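4. Collecting demonstrations

4.1 Remote control in simulation 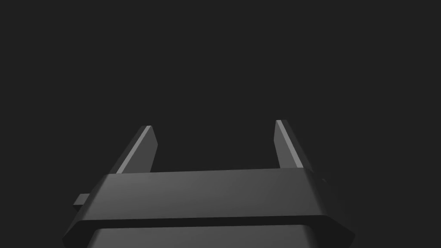
Figure 3. The simulated gripper with its fingers open and nothing between them, against a plain dark background.

4.2 Procedure

Each task was shown to the robot in two ways. In the first, the operator held the real arm by the wrist and moved it through the task by hand. In the second, the operator drove the simulated arm with a hand controller, using the Kuvik software, and saw the view in Figure 3 on one half of the screen. The other half showed the workspace from the side.

Folke Halvorsen trained the 17 operators, none of whom had used the controller before. Every operator had 30 minutes of free practice and then recorded demonstrations for all five tasks. We kept 630 demonstrations in total. A recording was dropped if the operator asked to start again, or if the controller lost its connection - this happened mostly on the Fjeld task, where the recordings are longest.

Joint angles, finger opening and the controller signal were stored together. Pauses at the start and end were trimmed, but pauses in the middle were left in. Operators often stopped before closing the fingers, and we wanted the learned policy to see those moments too. The effect of removing them is tested in Section 5.2.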